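Waste Sorting at the Pedlow Building Coffee Counter
Project report, spring term
Venkatesh Gounder

1. Background

The coffee counter on the ground floor of the Pedlow Building sells hot drinks from 7 a.m. and has three bins beside it: paper, food scraps and landfill. The hauler, Akden, rejects a paper load when too much of it is coated or soiled. In the fall term the building lost several loads this way, and each rejected load was billed at the landfill rate.

The purpose of this project was to find out which items end up in the wrong bin and whether new bin labels change that. The work did not look at price, at reusable cup discounts or at the kitchen's own waste, which goes out by a separate door.

2. Materials at the counter

Single-use items were grouped by what they are made of. Paper cups have a thin plastic lining on the inside and are not accepted in the paper stream by Akden. Lids are plastic. Sleeves are plain board and are accepted. Napkins are accepted only in food scraps, whether used or unused, as the fibers are too short to be worth recovering. 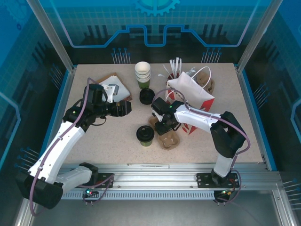 Stir sticks were left out of the results. They are light, they fall to the bottom of the bag, and the first trial sort showed that finding them all doubled the time spent on each bag.

3. Method

Bags were collected at 3 p.m. and sorted by hand on a plastic sheet in the loading area. Each sort used 200 items drawn from the top, middle and bottom of the bag. Liquids were poured off before weighing. The scale was a Rashti bench model, zeroed before every bag.

There were 19 sorts in total. The first 7 were done with the old labels, which carried text only. The labels were then replaced with a set based on the Millura layout, which puts a drawing of each item above the bin opening and moves the text to the side. The remaining sorts were done after the change. No announcement was made and the bins were not moved.

An item was scored as misplaced if it was in any bin other than the one on Akden's list. A cup with its lid still on was scored as one item, in the cup group. 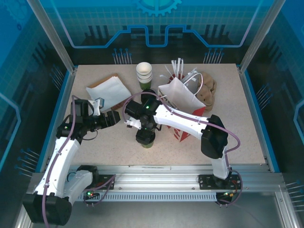 Why can't a lined paper cup go in the paper bin if most of it is paper?
The lining does not break up in an ordinary pulper. It comes off in sheets and blocks the screens, so a mill without separate equipment treats the whole cup as a contaminant.

4. Results

Cups were the most common misplaced item under both sets of labels, and nearly all of them were in the paper bin. Under the new labels the share of misplaced items in the paper bin fell by 15 percentage points. Most of that drop came from cups. Lids changed very little — they were already going to landfill in most cases.

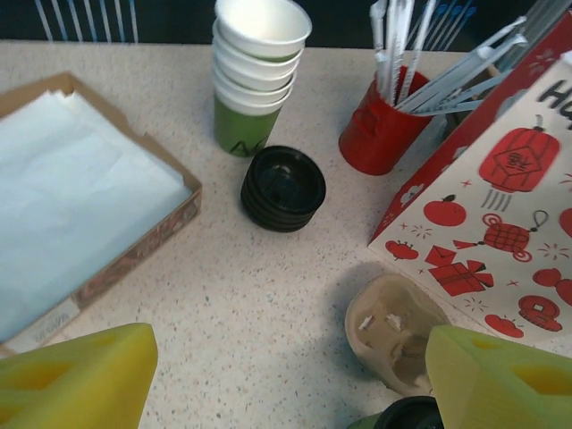 Napkins moved the other way. More of them appeared in the paper bin after the change than before. The napkin drawing on the new label is a plain square, and it may be read as a sheet of paper. A folded shape with a visible corner would be worth testing.

5. Limits

All bags came from one counter and one time of day. Morning bags may differ, as more drinks are carried upstairs before noon. The sorts after the change ended in March, so it is not known if the effect lasts. One person did all the scoring, and a second scorer should check a sample of bags in any follow-up.

6. Recommendations

Keep the new labels on the landfill and food scraps bins. Redraw the napkin symbol and repeat the sort with the same bag time and sample size. Ask Akden for its current rejection limit in writing, as the figure posted in the loading area has no date on it.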